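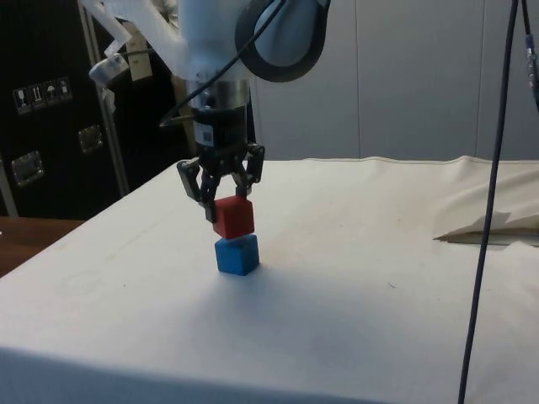

Red over blue, on the table with the cloth.

Come and stack blocks with us in Nanidville

I'm Braulio Arellano and I'm looking for people who'd like to spend a bit of their summer putting coloured blocks on top of other coloured blocks. Yes, really! It's paid (not a fortune, see further down), there's tea, and you don't need to know anything about anything before you come.

The project is called Filutis and it's my attempt to find out how grown-ups line things up when they've only got a plain surface to go by. Children have been watched doing this for donkey's years. Adults much less so, and the ones I've tried it on so far (my sister, my landlord, most of my sister's choir) do it in wildly different ways. Some people lower the top block dead straight and let go. Some put it down any old how and then nudge the sides with a fingertip until it's flush. My landlord shuts one eye. I'd love to see a lot more people at it, and especially people over fifty, left-handers, and anyone who does fiddly work for a living, like bricklaying or icing cakes.

What you'd be doing

You come to the room on the ground floor at Cuevas, you sit at the table, and I give you a block and ask you to set it squarely on another one. Red on blue is where everybody starts. After that I swap the colours over, move the bottom block closer to you or further off, and ask you to use your other hand. There's a short round with no talking and then a longer one where you tell me what you're thinking as you go, and that second one is usually much more fun than people expect.

The blocks have a matte finish and slightly rounded edges, so there's no sharp corner to sight along and you have to judge it by the faces. The table has an off-white cloth over it. I should say the cloth is not pristine! It has creases and the odd speck and smudge, and I've stopped fretting over that, but please do keep your tea on the windowsill.

A session takes under an hour. I'm asking each person to come four times, spread over a few weeks, so I can see whether your way of doing it settles down or changes. If you can only manage one or two visits, write to me anyway and I'll see what I can do. 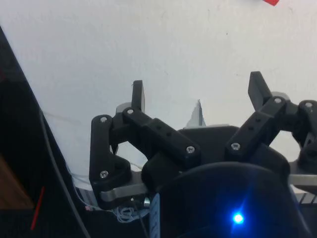

I've kept the surroundings as dull as I can so that your eye has nothing to borrow from, which means no posters, no patterned curtains and a chair that doesn't swivel. Bring a jumper if you feel the cold. You're welcome to bring a friend too, and if they want to have a go themselves we can book them straight after you.

Who can join in

Anyone aged eighteen or over. You'll need to be able to tell red from blue, and to sit at a table comfortably for a while (or stand, if that suits you better, plenty do). Glasses are fine. A shaky hand is fine as well and I'd be very glad to have you. If you took part in the pilot in April I'm afraid I can't use you again this time, though do say hello.

What you get

Nine pounds a visit, paid on the day, plus your bus fare if you keep the ticket. Biscuits come from Hastano on the corner, so they're good ones.

The small print, in ordinary words

I write down how you place the blocks and what you say about it. Your name is kept on a separate sheet and doesn't go in anything I publish. You can stop whenever you like, halfway through a stack if you fancy, and you'll still be paid for that visit.

How to put your name down

Drop a note in the Filutis box at the Cuevas front desk, or ring the desk and ask for extension 613. Tell me your first name, which hand you write with, and whether mornings or evenings are better. Please get in touch by 2nd August. I've got room for eight more people, and I'll reply to everyone, even if it's only to say the list is full.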